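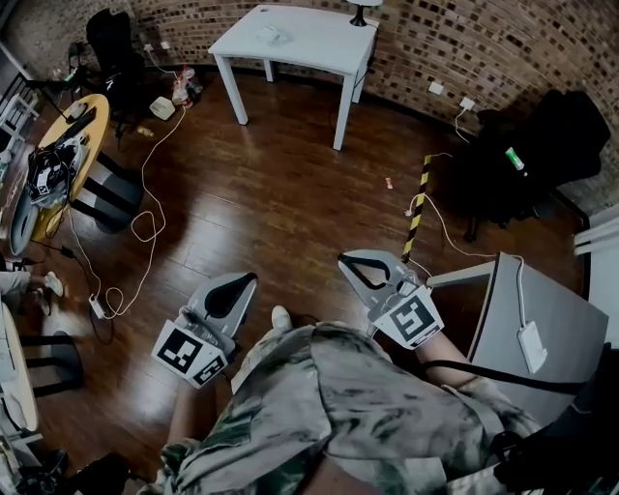

Looking after a wooden floor through the seasons

The purpose of this entry is to set out, for readers who have written to this blog over the summer, how timber floors in older houses should be cleaned, protected and repaired. It draws on my own records, which now cover two houses and a small meeting hall. It does not deal with laminate or vinyl, on which I have little to offer.

Daily and weekly care

Grit does more harm to a finished floor than any spill. Sweep with a soft brush every day in rooms that open on to the garden, and twice a week elsewhere. A vacuum cleaner may be used provided that the turning brush is switched off. Mats should be placed on both sides of an outer door, and the inner one should be long enough for two full steps. Rubber-backed mats are to be avoided on oil finishes. In the hall at Gremetti a mat of this type was left down for one winter and took the colour out of the boards in a neat rectangle, which is still there.

Washing should be done with a cloth that has been wrung out until it no longer drips. Water left standing between boards will swell the edges, and the damage may not show for several weeks. I use plain warm water for most of the year and a weak soap solution once a month. Vinegar is often suggested. I do not recommend it on any oiled or waxed surface, as it dulls the finish over time.

Humidity

Wood takes in moisture from damp air and gives it up in dry air, and the gaps between boards open and close accordingly. Readers frequently ask whether winter gaps should be filled. In most cases they should not. A gap filled in January will have no room to close in summer, and the filler will be pushed out or the boards will rise.

A simple meter, placed well away from radiators and outside doors, will give a fair idea of conditions in the room. My own is a Clanix, bought second-hand, and it has been reliable apart from one spell when the battery was low. The lowest reading in last winter's notebook is 31 per cent, taken in the back bedroom after a week of continuous heating. The highest, during the wet spell in May, was 70 per cent. The widest gaps and the loudest boards were recorded on the same days as the low readings.

Heating should be brought up slowly at the start of the cold season. I now raise the thermostat by one degree every second day until the usual setting is reached. The household has accepted this with some complaint.

Choosing a finish

Three kinds of finish are in common use: varnish, hardwax oil and traditional wax. Varnish forms a hard layer and needs the least attention, but when it fails it must usually be sanded back across the whole room. Oil sits partly within the wood and can be renewed in patches. Wax is pleasant to look at and to walk on in stockinged feet, though it marks easily with water and must be buffed by hand or machine.

For the front room I chose an oil sold under the name Dulis, in the satin grade. The room took two thin coats, with a day between them. The first coat was applied too heavily near the window and remained tacky for four days, and the fault was mine. Any excess should be wiped away within 20 minutes.

A high shine shows every scratch and every footprint. Persons with dogs may wish to consider a matt finish.

Rags used with oil must be laid flat outdoors to dry, or soaked in water and placed in a lidded metal tin. They can heat up and catch fire if left in a heap. This advice is printed on most containers in very small type.

Small repairs

Light scratches in an oiled floor may be rubbed with a fine pad along the grain and a few drops of oil worked in. Dents can sometimes be raised by placing a damp cloth over the mark and touching it briefly with a warm iron, on bare or oiled wood only. Test a hidden corner first.

Squeaks are caused by movement between boards, or between a board and the joist beneath. Talcum powder brushed into the joint will quieten a minor squeak for a season. A lasting remedy requires a screw into the joist, and the position of pipes and cables must be established before any drilling begins.

Replacement boards are best sought at a reclamation yard. The Sutanto yard sold me five lengths of old pine for a total of £147, including delivery, and set aside two spare pieces that were a closer match in colour. New boards will need to rest in the room for at least a week before they are fitted.

The next entry will consider stair treads and the fixing of carpet runners. Questions about parquet have been received and will be answered separately, once the work in the hall has been finished.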